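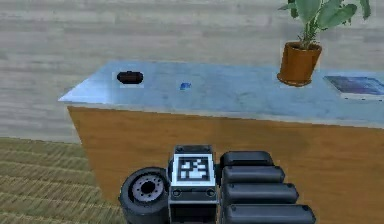
Setting up the simulated hand before you build the real one

I build robot hands in a shared workshop in Citley, and the evenings are short there. For this reason I do as much as possible at home in the simulator first. This page shows how I prepare the Skikell hand and its table, so that when I come to the workshop on Sunday I only have to print, screw and test. You need a computer with a normal graphics card, the hand files, and some patience. I suppose that you have already installed the simulator and can open an empty world.

Step 1. Load the room

Start with the floor and the table, without the hand. I use gray planks for the floor, a woven rug, and a long table with a light blue top and an orange-brown wooden front. You can take other colors, but please do not make everything gray. My hand is dark gray and black, and on my first gray table I could not see where the fingers ended.

Check that the table top is a solid body. In my first version it had only a picture of a table and no collision shape, and all the things fell to the floor when I pressed play.

Step 2. Put the objects on the table

Place them in a loose line, with free space between. I have a potted plant, a flat rectangular thing that lies near the right side, a small black oval object and a very small blue piece. The blue piece on the blue top is hard to find by eye. I keep it there as a difficult case for later, but for the first tests you should choose a color which is easy to see.

Give every object its own mass. I set the pot to 200 grams and I leave the leaves without collision. If the leaves have collision, the simulation becomes very slow and the plant starts to shake.

Step 3. Import the palm

Import the palm block alone. Look at its axes before you do anything else. The top cap should point up in the world. If the palm lies on its side, correct the rotation in the hand file and not in the world file, otherwise you will correct it again each time you load a new room.

Now set the scale. The Van den Broek parts are drawn in millimeters and the simulator wants meters. A palm as big as a house means that you forgot this.

Step 4. Add the marker

The square black-and-white marker goes on the upper face of the palm, above the strip with the two small screw heads. Use the same marker that you will print on paper for the real hand. Mine is number 19, and I write the number also in the hand file as a comment.

Leave the border complete. I once let the texture repeat at the edge and the tracker did not find the marker at all. If you have the same problem, switch the texture from "repeat" to "clamp".

Step 5. Add the thumb joint and the fingers

The big round joint goes to the left of the palm when you look from behind the hand. Fix it first and then add the four fingers on the right side, beginning with the top one. After each finger, press play for a moment and then stop. When something jumps, you know which part is guilty.

Keep a small gap between the fingers. If two shapes touch at the start, the simulator pushes them apart with great force. You can also turn off collision between neighbor fingers, but then you will not notice when your real fingers would rub.

Step 6. Set the joint limits

Set every finger joint to a small range in the beginning. I use 30 degrees. Move the sliders slowly, one joint at a time, and watch from the side and from behind. When all joints move in the correct direction, open the range step by step to the value in your servo data sheet.

If a finger bends backward, change the sign of the axis. Do not turn the servo number negative in the control program. I did this in March with the Estum controller, and later the real hand closed when it should open.

Step 7. Place the camera and save

I put the camera behind the hand and a little above it, with the table in front. This is nearly the view I have when I stand at the bench. The marker should stay in view when the hand is in its rest position, so lower the hand under the level of the table top if it hides too many objects.

Save the room and the hand as two separate files. Then export the joint list and copy it to the stick which you take to the workshop.

What to check before printing

- The marker is found in the rest position.
- No part moves when you press play and touch nothing.
- All joint names are the same as in the controller. Capital letters are also important.
- The M3 screw holes in the palm are open. The import sometimes closes them.
- The finger files are saved with version number 8 or later, the older ones have the wrong pin diameter.

The printing settings and the wiring come on the next page.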